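Okay, good morning, everybody, and thank you to Rhona Imrie for moving me ahead of lunch. (Pause. Water.)

Before Clolitz buys one arm, I'd like us to spend on simulator time, 80 hours of it, and I'll show you the kind of room we'd be practicing in.
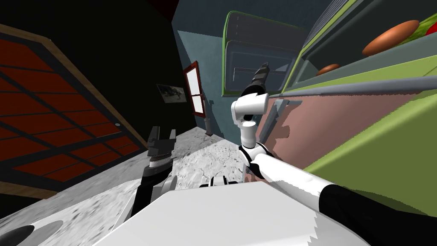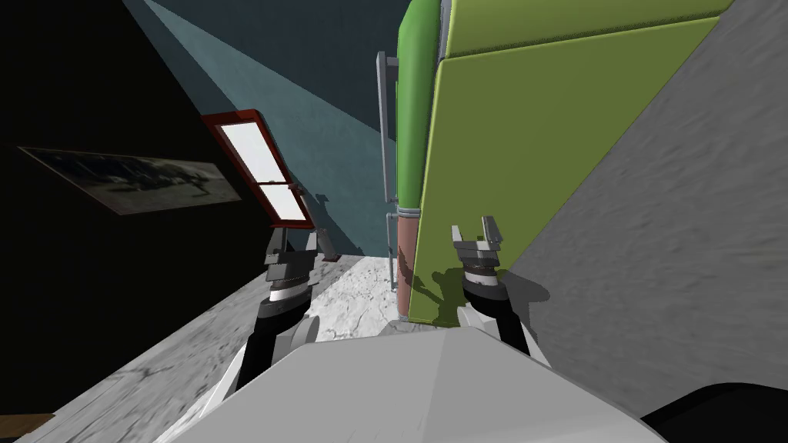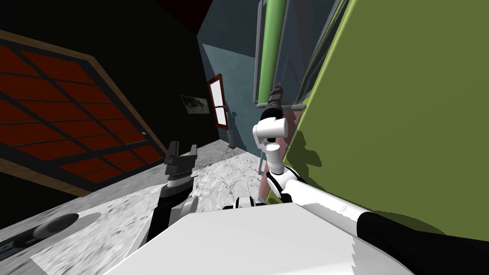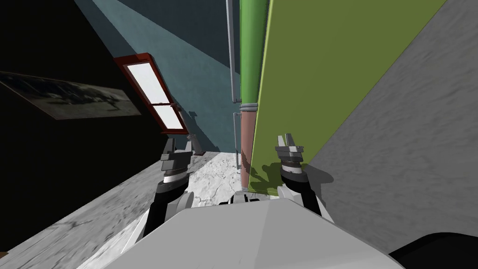
Simulated room: two arms, a red-framed window, green on the right.

Ask them how close they'd park a gripper to that green front! Let them argue a bit.

Now the money. Vernon Kennedy has us at $1,446 for the simulator seats and $813 for spare fingers, and I'd hold the spares until July. Martti has the Skarkano quote if anyone wants it, and then over to Tapio for floor space.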